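Ticket 4517: Pink school backpack, front pocket zipper jams and cloth looks dusty
Product: Lalluswood day pack, pink
Opened by: Huia Rakena
Handled by: Virgil Sandu, Clavix Returns and Repairs
Opened: February 17, 2021
Status: Open, waiting on customer
Priority: Normal

Customer report

The zipper on the big front pocket stops partway and has to be backed up and pulled again. Happens with the pocket empty too. The bag has also gone dull on the front and does not come clean with a damp cloth. Bought last June, used every school day. I would like it repaired if possible, replaced if not. The other pockets open and close fine.

Log entry 1 (V. Sandu)

Asked customer for the following before intake:
- whether the jam is in the same spot each time
- what has been used on the cloth besides water
- whether the bag has been machine washed

Log entry 2 (H. Rakena)

Same spot each time, on the curve. Machine washed once, gentle cycle, regular detergent, hung up to dry. No bleach. The zipper was already catching before the wash, but less often.

Log entry 3 (V. Sandu)

Bag received and emptied. One pencil stub and a quantity of eraser crumbs removed from the large pocket. Crumbs were also packed into the zipper teeth at the curve. Brushed out with a dry nylon brush, both sides of the tape. Ran the slider 45 times end to end. It caught 17 times, all within the same short length of tape. No missing teeth. Slider measured with the Wragg gauge: rear opening is slightly wide on one side.

Log entry 4 (V. Sandu)

Closed the slider with parallel pliers, one light squeeze per side. Applied zipper wax to the curve and worked it in. Repeated the run of 45. Caught twice. Second squeeze not attempted, as this slider body is soft and can crack. Replacement slider is the correct fix. Part is in the Brokby catalog, bin 29, quantity on hand zero. Reordered.

Log entry 5 (V. Sandu)

Surface. Dullness is partly detergent residue and partly fading. Tested a hidden patch inside the back panel: warm water, white cloth, no soap. Cloth picked up a gray film on the first pass and much less on the second. Residue will come out. Fading will not. Scuffs on the front are wear and are not covered.

Instructions for customer after return:
1. Do not machine wash again. Hand rinse only, water no warmer than 70 F.
2. Empty the front pocket and turn it out over a trash can before rinsing.
3. Brush the zipper dry before adding any wax. Wax over crumbs makes the jam worse.
4. Leave all zippers open while drying.

Log entry 6 (H. Rakena)

Fine with the slider replacement. Please leave the fading alone. Can you confirm the reflective stripe on the front is not part of the problem? It sits close to where it sticks.

Log entry 7 (V. Sandu)

Stripe checked by hand along its full length. Stitching is sound and there is no loose edge to feed into the slider. No work needed there. Please reply to confirm this is your bag and that the slider replacement can go ahead. Ticket stays open until the part arrives.

Attachments (3)
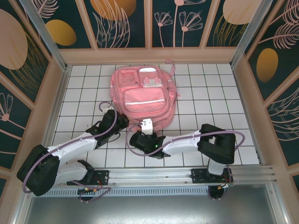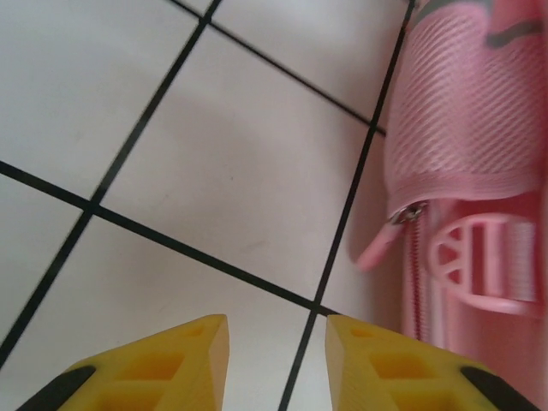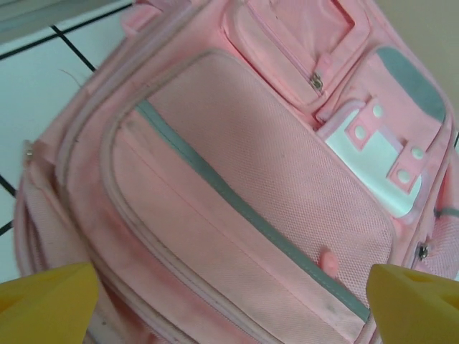 Attachment 3: front of bag, large pocket with mesh panel and gray reflective stripe.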